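**How do you store white dishes in a dark cubby so you can find anything?**

Posted by Larasati Ngui, Lirkport

I painted a panel blue last June (love it!!) and it has a recessed compartment that's dark inside. All my kitchenware is white, so it looks great, but the small stuff gets lost behind the big stuff. I've got plates, little bowls, cups and a dish rack to fit in there. Does anyone have a layout that works? I'd rather not buy a whole new set of shelves, and my budget is 36 dollars.

---

**Darcy Cormier**

Oh, I love this kind of puzzle! Two rows is the way to go. Put the rack in the upper one with the dishes you use least, and keep the lower one for everyday things.

Stand your biggest plate on its side edge at one end. It takes up so much less room that way – and you can grab it without lifting anything. Then small bowls next to it, and cups in a line after that.
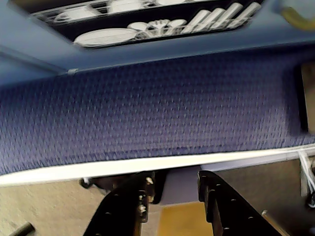 Cups are easier to reach if you set them on a diagonal, each one a bit farther back than the last. I did this in my old place in Meltutport and never went back to stacking. Give it a week before you change anything, your hands need time to learn where things are. And have fun with it!

---

**Callham**

get a shelf riser. mine was 15 bucks and it's held up fine

---

**Ko**

Agree with Darcy on the plate, but put something grippy under it or it will slide. A scrap of shelf liner is plenty. I'd also leave the whisk and other odd tools with the bowls – they go together when you're baking anyway. Please post how it comes out, I want to see the blue!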